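カテゴリー:記録と保存/暮らしの実務

家庭内文書の保存方針の改定について

2019年1月29日

当ブログでは、筆者の家庭における文書および写真の保存について、折に触れて報告してきた。このたび、従来の保存方針を見直し、本年より新たな方針によって運用することとしたので、その経緯と内容を記す。

従来の方針は、父の残した書類を引き継いだ際に定めたものである。当時の対象は紙の文書に限られ、登記関係、保険、医療、学校、書簡の区分ごとに箱へ納め、箱の側面に区分名と年を記すという、きわめて簡素な内容であった。箱にはUniyalの文書箱を用いた。蓋が深く、押し入れの上段に積んでも歪みが生じにくいため、買い足すときにも同じ型を選んできた。現在、箱は24箱ある。

紙についてはこの方針で大きな支障はなかった。問題が生じたのは、書簡の区分に電子メールの印刷物が混じり、写真の多くがパソコンの中にのみ存在するようになってからである。箱に入らないものについて、従来の方針には何の定めもなかった。印刷してあるものは残り、印刷しなかったものは、そのときどきのパソコンに置かれたままとなった。

見直しの直接の契機は、昨年9月に受けた照会である。母方の祖父の葬儀に際して撮影した親族の集合写真を、従妹が法要の冊子に載せたいと希望した。筆者は当該写真が手元にあると回答したが、実際に見いだすまでに相当の日数を要した。写真は二代前のパソコンから移したフォルダーの中の、「新しいフォルダー」と名づけられた場所に、自動車の見積書とともに置かれていた。冊子の校了には間に合ったものの、照会に応じうる状態で保存していたとは言いがたい。

これを受け、年末までに所在の確認を行った。対象は、現用のパソコン、旧パソコン、外付けの記憶装置、光学ディスク、および引き出しに残っていたメモリーカードである。重複を除いた写真は2268点であった。このほかに、年賀状の住所録が三種類、自治会の議事録の控え、筆者が以前の勤務先で作成した私的な覚書などが確認された。住所録は三種類とも内容が異なり、どれが最新であるかを判定するには、届いた賀状の現物との照合を要した。

確認の過程で留意を要したのは、旧パソコンの扱いである。保存に関する議論では、とかくファイルの名称や形式に関心が向かう。しかしながら、文書が納められている機器そのものもまた一種の箱であり、その構成を所有者が承知しているか否かによって、後日の作業の難易は大きく変わる。紙の箱であれば、蓋を開ければ中身が知れる。パソコンの場合は、記憶装置がどこに取り付けられ、どの規格で接続されているかを知らなければ、取り出すという発想にさえ至らない。取扱説明書と購入時の仕様書は、機器と同じ期間保存すべき文書である。

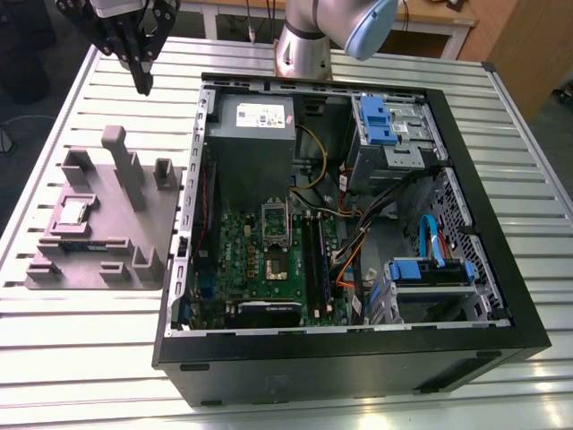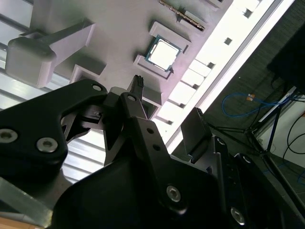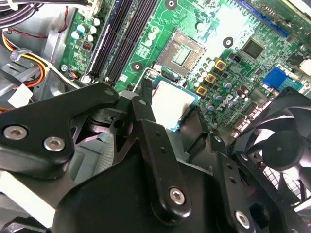 上から順に、側板を外したデスクトップ型の筐体、トレイに置かれたプロセッサー、マザーボードの周辺。

筆者の旧パソコンについては、幸いにして仕様書が学校の区分の箱から見つかった。娘の進学時に購入したため、そのように分類したものと思われる。分類した当人にとっては自然な判断であっても、十年を経た当人には通用しない。この点は、後述する改定の要点の一つとなった。

以下に、新たな方針の内容を述べる。

第一 保存の単位について

従来は文書の種類を単位としていたが、今後は出来事を単位とする。たとえば「祖父葬儀」という単位を設け、その下に写真、会葬者名簿、領収書の写し、親族間の連絡文を置く。紙と電子の別は問わない。紙のものは箱に、電子のものはフォルダーに置き、双方に同一の名称を付す。名称は年と出来事の名のみとし、形容を加えない。「楽しかった旅行」のような名称は、後年の検索において何の手がかりにもならなかった。

ただし、登記、保険および税に関するものは、従来どおり種類による区分を維持する。これらは出来事の名で探すことがなく、提出先の名で探すためである。

第二 複製の数と置き場所について

電子の文書は、原本のほかに複製を2部作成する。一部はFlundexの外付け装置に置き、紙の箱と同じ押し入れに保管する。もう一部は県外に住む弟の家に預け、年に一度、帰省の折に交換する。弟からは、預かる以上は中身を知っておきたいとの申し出があり、目次にあたる一覧を紙で添えることとした。結果として、この一覧が最も頻繁に参照される文書となっている。

複製の作成にはSkenilia を用いている。設定の画面がやや煩雑であり、初回には除外の指定を誤って、肝心の写真フォルダーが対象から外れていた。作成後に件数を照合したため判明したが、完了の表示のみを見ていれば気づかなかったであろう。以後、作成のつど照合し、その結果を帳面に記入している。

第三 紙の写真の電子化について

アルバムに貼られた写真については、当面、一括しての電子化を行わない。昨年、試みとしてアルバム一冊をStoltariの取り込みサービスに依頼した。料金は送料を含めて3000円であった。仕上がりに不満はないが、台紙の余白に母が書き込んだ文字が、写真ごとに切り出す過程で失われた。余白には撮影の場所や同行者の名が記されており、写真と同程度に、ものによっては写真以上に、残す必要のあるものである。

このため、アルバムは頁の全体を一枚として撮影する方法に改めた。画質の点では専門の取り込みに及ばないが、頁の中での写真の並びと書き込みの関係はそのまま残る。引き伸ばしの希望があったときに限り、該当する写真を別途取り込むこととする。

この方法は、知人のKhoa Võ氏の助言によるところが大きい。氏は家族の書簡をベトナム語と日本語の双方で整理しており、封筒を捨てずに中身と重ねて撮影している。切手と消印から、日付のない手紙の順序を推定できた例がいくつもあるとのことであった。筆者は書簡の区分において長年封筒を処分してきたため、いまとなっては同じ作業を行うことができない。新方針では、封筒を書簡の一部とみなす旨を明記した。

第四 機器の更新について

パソコンを更新する際は、旧機器をただちに処分せず、移行後一年間は起動できる状態で保管する。期間中に不足が判明しなければ、記憶装置の内容を消去したうえで、自治体の定める方法により処分する。消去を行った日と方法は一覧に記入する。

仕様書、保証書および付属の媒体は、機器ごとに一つの封筒に納め、封筒の表に機器の置き場所を記す。学校の区分には入れない。

第五 廃棄について

保存方針には廃棄の定めが不可欠である。公共料金の明細、家電の保証が終了した後の領収書、重複した写真、および内容を判読できない覚書は、年末に廃棄する。廃棄にあたっては妻の同意を要するものとした。従来はこの手続きがなく、筆者が不要と判断した料理の切り抜きが、妻にとっては現用の文書であったという事例が生じている。切り抜きは古書店で同じ雑誌を求めることにより復旧した。

なお、日記については廃棄の対象外とするが、閲覧の可否は書いた者の定めるところによる。祖母の日記は読まれないまま箱にあり、本方針の改定後もその扱いを変えない。祖母が生前、自分の没後も開けぬようにと母に伝えていたためである。保存することと読むことは別の事柄であり、家族の文書においては、この区別が公の文書にもまして重い意味をもつ場合がある。

新方針の全文は、家族の全員に紙で配布した。娘からは、長すぎるとの意見と、スマートフォンの写真についての定めがないとの指摘を受けた。前者については一頁の概要を作成中である。後者についてはもっともな指摘であり、月末に各自がパソコンへ移すという暫定の運用を始めたが、初月に実施したのは筆者のみであった。自動での転送を含め、次回の見直しで検討する。

住所録の統合は現在も継続している。転居先の不明な方が残っており、判明した分から順に改める予定である。

関連記事
・文書箱の側面に何を書くか
・年賀状の現物は何年保存すべきか
・押し入れの湿度を記録する
・議事録の控えの引き継ぎについて
・古いアルバムの台紙と糊の扱い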